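Lesel opens "Mirnero" in cinemas this June

The film production house Lesel announces that its new feature film "Mirnero" will come to cinemas in June. It is a family comedy with songs, set in a small port town where two sisters try to save the dance hall of their late father.

The shooting took 63 days, mostly in the old harbor district of Tichý. Nearly 1000 local people took part as extras in the big wedding song, which opens the second half of the film. The music album has nine songs and will be released by Brindent two weeks before the film.

"We wanted to make a film which grandparents and children can watch in the same row," the production house said in a statement. "The town gave us its streets and its kitchens, and we are very thankful for this."

The first trailer will be shown online at 6 p.m. on the opening day of ticket sales. Press screenings will be held in the Brindent hall. Journalists are kindly asked to register with the Lesel press office.
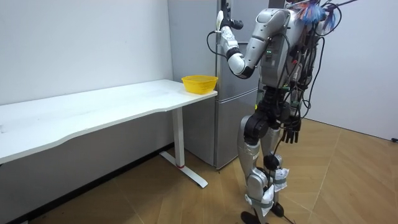 A humanoid robot with one arm raised, next to a white desk and a refrigerator.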